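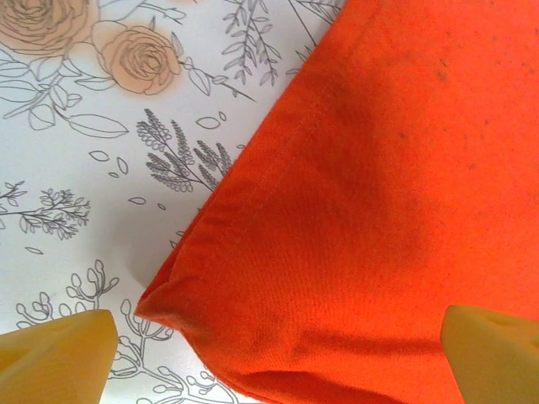

This site uses cookies. By continuing to browse you accept our cookie policy.

pressfoot88
Went to the Kelteck open day in April. Paid 3 dollars to park. The laundry folding demo was the only thing I stayed for. Two arms, one table, cloth in a green basket.

mvance
How long did you watch?

pressfoot88
Around 400 seconds, I timed it on my phone.

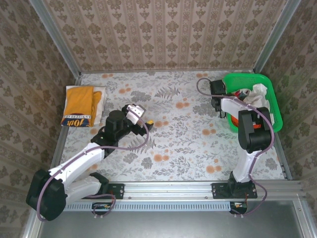
Leonie Ashby gave the talk and took questions - mostly about cost. She wouldn't give a number.

gus_t
I fold faster than that. Don't see the point.

mvance
Speed isn't the point yet. Cloth is hard for a machine.

gus_t
So they say every year.

pressfoot88
I'm with mvance.

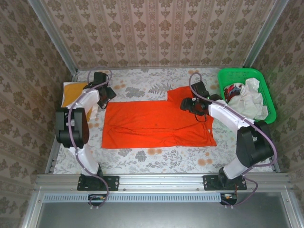
I'd still like to see it do a fitted sheet - she said ask again next year.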